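Ticket 335: Bornik Animated Shorts, disc 2 freezes and loses sound
Status: Closed
Product: Sisano disc player, connected through a Vorkstead receiver
Opened by: customer
Category: Playback

Original report

I bought the two-disc Bornik set of restored cartoon shorts in September. Disc 1 plays fine. Disc 2 freezes at the start of the fourth short, right after the title card. If I skip ahead one chapter it plays, but there is no sound until I stop and start again. The disc has no marks that I can see. Other discs play normally. I have already turned the player off and on and cleaned the disc with a soft cloth.

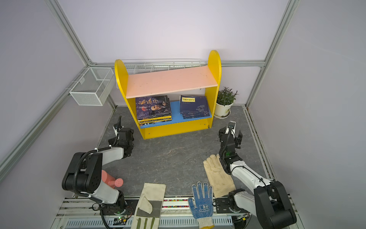 Bookshelf, lower shelf with two stacks of books

Reply from support, 9:40 a.m.

Thank you for the details. Please tell us:

Firmware number shown under Setup, System
Audio output setting (Bitstream or PCM)
Whether the freeze also happens when you choose Play All
The number printed on the inner ring of disc 2

Please also try the disc with the player connected straight to the TV, without the receiver.

Customer, 12:15 p.m.

Firmware is 269. Audio is set to Bitstream. Play All freezes at the same place. The inner ring number ends in 638. Straight to the TV, the picture still freezes but the sound comes back by itself when I skip the chapter. So I think there are two problems.

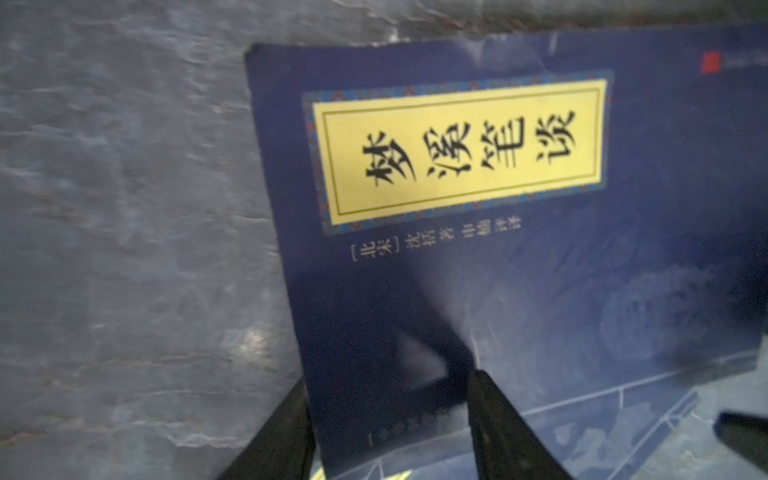 One more thing I noticed. If I pick the fourth short from the menu instead of letting it run on from the third, it gets about two seconds further and then stops. The commentary track does the same. Subtitles on or off makes no difference.

Reply from support, 2:05 p.m.

We agree that these look like separate faults.

Sound: older firmware does not always restart the audio signal after a chapter skip when the output is Bitstream. Please update the player and set audio to PCM for now.

Freeze: we have other reports on discs with the same ring ending. Araújo, who handled the pressing, has told us that one run of up to 3000 copies of disc 2 has a bad layer change at that point. A firmware update will not fix this. Please fill in the exchange form and we will send a new disc 2. You do not need to return disc 1 or the case.

Customer, 4:30 p.m.

Updated the player. With PCM the sound now comes back every time, with the receiver in the chain. Freeze is the same as before. Exchange form sent.
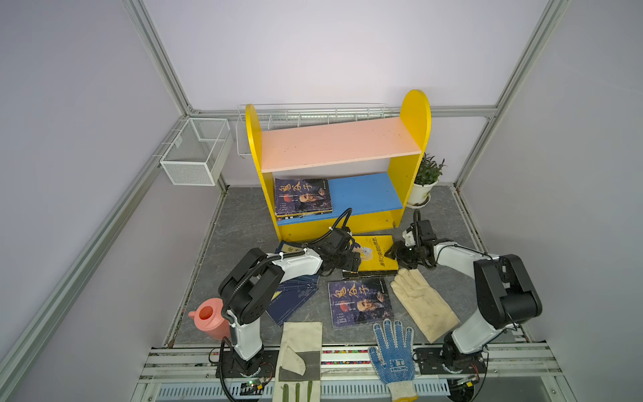 The replacement disc 2 arrived and the fourth short plays all the way through. I ran the whole disc with Play All and then again with commentary, no stops. There is slight banding in the fourth short, mostly where the background is one flat color. The room in that cartoon is painted in big plain areas, a lot like the bookshelf with its yellow sides, pink upper shelf and blue lower one, and on my TV the blue parts break into steps. The pink and yellow parts look smooth. Is that the disc or my settings?

Reply from support, 10:20 a.m.

Glad the new disc plays. For the banding, go to Setup, Video and turn Sharpness Boost off. The update switches it on by default. Then set Deep Color to Auto on the player and check that the receiver is passing video through without processing.

Customer, 6:50 p.m.

Sharpness Boost was on. With it off, the steps are nearly gone. I left Deep Color on Auto. The receiver was already passing video through. You can close this.

Resolution

Disc 2 exchanged. Firmware updated, audio left on PCM, Sharpness Boost off. Bitstream fault passed on to the Sisano firmware team under a separate ticket.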